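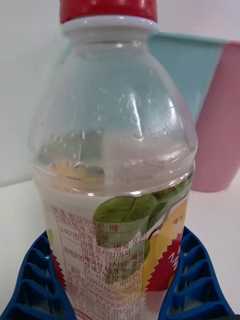
Pustel Imports - Range and Labeling Meeting
Held in the upstairs room, Nedelcu Street

Present: Viorica Pop (chair), Marius Nistor, Rin Hirano, Tiago Correia
Apologies: Ionuț Iordache, who sent a message that he was parking. He was not seen again.
Minutes: Marius Nistor, again

1. Minutes of the last meeting
Approved after Tiago objected to the word "sulked." Changed to "was quiet."

2. Stock
Tiago reported 2,884 bottles across all soft drinks at the July count and 2,147 now. Viorica asked whether the difference had been sold. Tiago said most of it had. Viorica asked for a better word than "most" by the next meeting.
Lemonberg is down to its last 96 and will not be reordered. Rin asked that the minutes show she voted against Lemonberg in the first place. The minutes show it.

3. The pear drink
Main business of the day, and the reason we ran over.
Rin went through the Korean label. The product information is a ruled table in red ink on the clearer side of the wrap. The product name ends in the character for pear, which settled the argument left over from last time. Rin reads the ingredients as water, a sugar syrup, pear puree and vitamin C, but wants the maker's own ingredient sheet before she signs anything. The table also has a row for the use-by date.
Marius pointed out that the fruit on the front is yellow and orange and asked if customers would take it for something else. Viorica said customers take Skalluver for window cleaner and it still sells.
Discussion of the red cap. Viorica likes it. Tiago likes it. Marius has no view on caps and was told to get one.

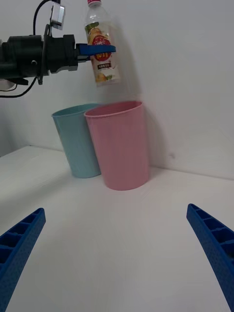
Item 3: the pear drink and the plastic cups.

Where to put our English sticker took longer than anything else. Three positions were proposed:
Over the red table. Rejected by Rin, who would like people who read Korean to be able to read it.
Over the round red logo on the front. Proposed by Tiago, withdrawn by Tiago when he saw Viorica's face.
On the shoulder, above the label. Rin noted that bottles bead up inside there and wondered about the outside too, as stickers do not care for damp. Marius to try a few on chilled bottles and leave them overnight.
Agreed to go with the shoulder if the stickers stay on. If they don't, we meet again, and Marius would like it known that he is busy.

Cups: Viorica asked if we could use plain ones when buyers visit. Rin said the pink one was fine. Discussion continued for longer than these minutes will admit. No decision.

4. Sticker order
The printer's minimum is 4,000. Tiago thought this was a lot for a drink we have not agreed to buy. Viorica agreed and moved that we wait for the overnight test. Carried.

5. Any other business
The upstairs fridge hums. Tiago says it always has. Rin says it has changed key.
Ionuț's share of the pastries was dealt with under this item.

Actions
Marius: sticker test, fridge, a view on caps
Rin: ingredient sheet from the maker
Tiago: stock figures without "most"
Ionuț: to be told he is booking the room next time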